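Keeping small things in tins: does it damage wooden beads?

September 7, 2022, posted by Huma

My prayer beads are wooden and I keep them in a tin with a pink rim. We moved to a flat near the river in April and I worry for the wood and for the string.
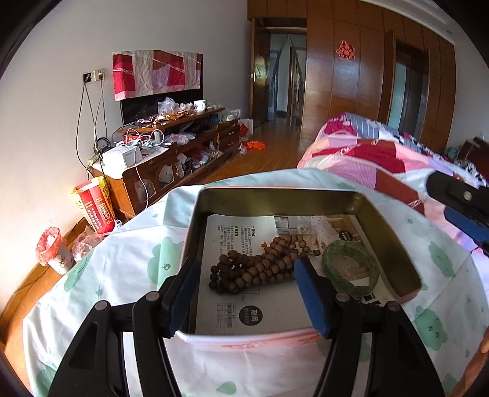
Ametepe: The tin is not the problem, in my opinion. Damp air is the problem. If you close the lid on a humid day, you close the humidity inside together with the beads. I keep mine in a cotton bag on a hook and they have never smelled of anything.

Huma: Thank you. I had a bag before, but the beads became tangled in it and the tassel was always bent. In a tin I can lay them in a heap and they come out easily. Is it enough if I leave the lid open at night?

Gavex: I must disagree with Ametepe a little. Cotton also takes water from the air, and it holds it against the wood. A tin with a good lid protects better, provided that everything is dry when you put it in. I have two strings which lived in biscuit tins for many years, and the wood is darker but healthy.

Ametepe: Darker from your hands, I suppose, not from the tin. And where do you live, Gavex? If your house has dry heating all winter, your experience does not help a person beside a river.

Gavex: It is a fair question. Yes, the house is dry. But I lived for 2 years on the coast with the same tins, and I only had to change one string.

Drimeo: May I ask about the string, because I think it is the weak part. Wood forgives a lot. Cotton thread does not. I restring mine when the knots become grey, and I use waxed nylon. Some people in my family find nylon disrespectful, so I do not insist.

Huma: The thread is cotton, I believe. It was a gift, so I would prefer not to cut it until it is necessary.

Drimeo: Then leave it. Check near the big knot, where the fingers pull the most. If you see loose hairs there, it is time.

Ametepe: And please, no olive oil on the wood. Somebody advises it in every thread of this kind. It becomes sticky and catches dust.

Gavex: On this we agree. A dry cloth is sufficient.

Huma: I will keep the tin, open at night, and I will look at the knot every month.

Reader comments

"I paid 200 for a carved box and the beads smelled of varnish for a whole season. A tin is better."

"What about the little bags against humidity that come with shoes? I put 2 of them under my beads and change them in spring."

"They can dry the wood too much. I had a crack in one bead from this."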